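A visit to the basket rooms at Fladier

21 October 2024

I was invited to Fladier together with my colleague Orsolya Oláh, who buys for our two shops. We wanted to see the storage baskets before we order for the next year.

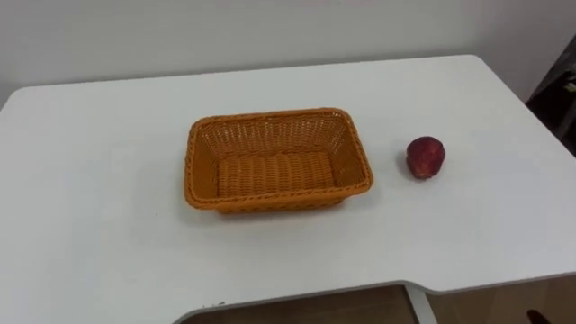 The train to Plamden goes only every second hour, so we arrived too early and had to wait in the reception. There was coffee and a shelf with old catalogs. In the oldest ones the baskets are all willow, and the prices are still written by hand on the side.

Kinga Csonka came to get us and stayed with us the whole morning. She has worked with the sales team since June, and before that she was on the production side, so she could answer most of our questions without calling another person.

We began in the weaving hall. I expected it to be louder. The plastic strand comes on big reels, and a part of the work is still done by hand, mostly the rims. A braided rim takes much longer than the sides, Kinga told us, and a new worker practices only rims for the first weeks. I tried one under her eye. My braid was good for the length of a finger and then it became loose, and she opened it again very politely.

After that we went upstairs to the sample room, where the buyers can look at the goods in peace. The orange basket was the one Orsolya liked from the start. It is a rectangular one with rounded corners, in a tight weave, and the twisted band on top is a little darker than the sides. I am usually not a friend of orange, but against a white wall it looks fresh. The sides lean outward, so the opening is wider than the bottom. For bread or fruit on a counter this is pleasant, because the hand goes in easily. For a narrow shelf you must measure at the top and not at the base — we made this mistake with another supplier and had to send back a full delivery.

The inside bottom has raised ridges. I asked how one cleans between them, as our customers ask this all the time. Kinga's answer was warm water and a soft brush, and then to let it dry upside down. I would have liked to hear also something about strong sun and fading, but for this she had to ask the laboratory, and she promised to write us.

The prices were discussed at lunch. The smallest order for one color is 100 pieces, and from 1,000 pieces there is a better price, but this is far too much for us. We may mix sizes inside one color, which helps. Orsolya wanted to mix colors also. The answer was no, at least for this season.

In the afternoon we saw the warehouse and a small corner for the Humida line, which is meant for bathrooms and has a more open weave. I found the colors too pale. Orsolya did not agree with me and took a leaflet for it, so maybe we will try a few in the shop near the station.

Some notes for other shop owners who think of going: visits are only in the morning hours unless you ask for the warehouse too. Closed shoes are necessary in the weaving hall. The bus number 76 stops almost in front of the gate, but the stop has the name Ortuño and not Fladier, and we went past it the first time. Samples can be bought on the same day, with card only.

We took two samples home with us, and the order we will decide next month.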